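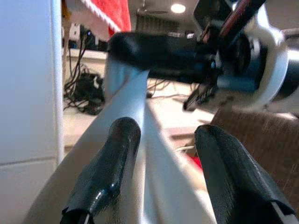

Figure 7.1 A white cloth between the wrapped fingers of one gripper, with a second gripper above it. Wrist view.

Chapter 7
Showing the Task: Hand Guiding and Remote Control

In Chapter 6 every motion was written down before the robot moved. Someone chose the waypoints, set the speeds and decided when the gripper should close. That works well for a metal bracket that always arrives in the same fixture. It works badly for a shirt. Cloth has no fixed shape, and a program written for one heap of laundry says very little about the next one.

This chapter takes the other route. A person performs the task with the robot's own arms, the motion is recorded, and the recordings become the material from which a controller is learned. One complete recording, from the start position to the end of the task, is called a demonstration. A set of demonstrations of the same task is called a demonstration set.

There are 2 common ways to produce a demonstration. In hand guiding, the motors are set so that the arm gives way when pushed, and the teacher takes hold of it and moves it through the task. In remote control, also called teleoperation, the teacher moves an input device and the robot follows. The input device may be a pair of small leader arms, a set of hand controllers or a glove.

Hand guiding is cheap and easy to learn. The teacher feels the weight of the arm and any contact it makes. The drawback is that the teacher's own hands and body get into the camera views, and they will not be there when the robot works alone. Guiding two arms at once is also tiring, and for heavier arms it takes two people.

Remote control keeps the teacher out of the way, but the sense of touch is mostly lost. A new operator tends to squeeze too hard, pull too long and stop too often. Expect the first hour of recordings to be poor.
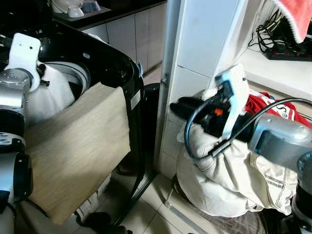 Laundry will be our running case through Section 7.5. It needs both arms, and much of the work happens where a fixed camera sees little, such as inside a drum or behind a fold. For that reason we record wrist views along with the head view, and all streams must share one clock. A delay between a wrist camera and the joint readings teaches the robot to close its fingers at the wrong moment.

The exercises use the Siltstead set, which holds 348 demonstrations of household cloth handling, recorded by remote control with the Woteo leader arms. Set aside 36 of them now for testing and do not open them until Section 7.6.

7.1 What Gets Recorded

A demonstration is stored as a series of time steps. Each step holds the camera views, the joint positions of both arms, the gripper openings and the command sent by the teacher. The last item is easy to forget. The command and the measured position are different quantities – when a finger presses on something stiff, the command runs ahead of the joint – and the difference carries information about force.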